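We use cookies to improve your visit. Accept all | Manage settings

Notes for the Tuesday slot, school robotics club session
August

Start without the slide. Ask who has a club at school and who has one that still meets after Easter. Wait for hands.

Say what we did. The Wirkbridge club ran for 19 weeks, 2 staff, all of it in simulation. We had no money for an arm, so the pupils wrote code for one on screen. The Conwood people told us this would be just as good. I was doubtful then and I still am.

Numbers, quickly. We logged 106 attempts at the pick-up task in the last half term. 30 of them ended with the object held. The brochure version of this talk would call that progress. Most of those 30 came from one start position, and when we moved the bowl the code fell over.

Pause here. Somebody will ask about the Jerngate final. We came nowhere. Move on.

Slide up now. Leave it a moment before talking.

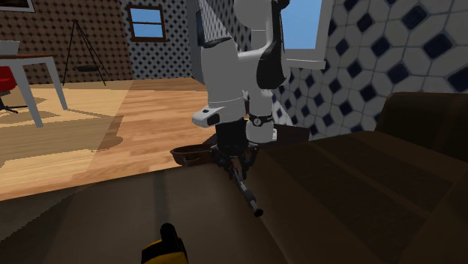
Author: Club lead, Wirkbridge robotics club

Point to the gripper, fingers apart over the brown surface, and the small bowl close by. Pupils spent far longer on the room than on the grip — patterned walls, blue sky in the windows, a red office chair. Lovely room. I would trade it for one real motor that sticks.

Be fair: attendance held up, and two of the quiet ones now write better loops than I do. But ask what they learnt about robots, as against what they learnt about software.

Leave time for questions. Skip the Medrano slide if we are running over.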